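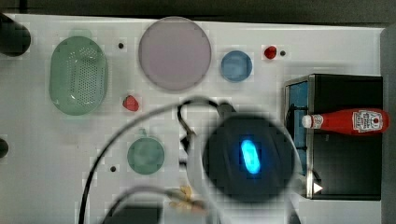 Attachment 1 - green colander and pink plate, white table

Ticket: product photos on Clelberg shop page coming up wrong colour / sideways
Opened by: Delyth Prothero
Priority: normal (was high, see below)
Status: waiting on customer

09:10 Delyth
Morning. Uploaded the new kitchenware pictures last night and half of them look off on the site. Pinks have gone grey, the pale green is nearly white. Fine on my own screen before upload. Also 2 of the listings show the picture lying on its side. Need this sorted before the July sale page goes up please, Griffiths want to see it first.

09:34 Support
Thanks, looking now. Which browser, and is it the same on your phone?

09:41 Delyth
Firefox on the desktop. Phone is the same, maybe worse. Tried the laptop too.

09:58 Support
Cleared the page cache our end. Please do a hard refresh (ctrl + F5) and check again.

10:05 Delyth
No change. Also the basket page has gone slow now?? Wasn't slow before.

10:20 Support
Slow basket is the cache filling back up, should settle. Give it ten minutes.
Re colours: can you send one original, straight off the card, not the copy from the shop.

10:26 Delyth
Attached to the ticket. Basket ok again.

10:52 Support
Got it. Original opens fine here. Downloaded the shop's copy and compared, colour profile has been stripped out. The Brikeck resizer plugin does this when "strip extra data" is ticked. Yours is ticked. Same box throws away the rotation tag so that's your sideways ones aswell.

Was it ticked before? Settings log says it changed with the last plugin update.

11:03 Delyth
Never touched it. Didnt know there was a box.

11:15 Support
OK. Unticked. Set it to convert to sRGB on upload. Starting a rebuild of all the thumbnails, 135 in the queue. Please don't upload anything while it runs.

11:49 Support
Rebuild stopped at 60. Memory limit. Raised the limit with Fuseck (your host), restarting from where it left off.

12:30 Support
Stopped again, same error. Running it in smaller batches by hand.

13:22 Support
All through except 23. Those have no original on the server, only the shrunk copy, so nothing to rebuild from. List is in your inbox. They will need uploading again.

13:40 Delyth
Right. Checked the front page, pinks are pink again, thank you. Sideways ones have gone the right way up. Will dig out the missing ones, think they are on the old drive at the unit. Not there till this afternoon.

13:44 Support
No rush our end. Dropping priority to normal. When you upload, use the full size files, not the ones saved from email. Don't update Brikeck again until we've told them about the tick box, it may flip back.

16:12 Delyth
Found the drive. Wrong cable. Will do it tomorow, leave the ticket open pls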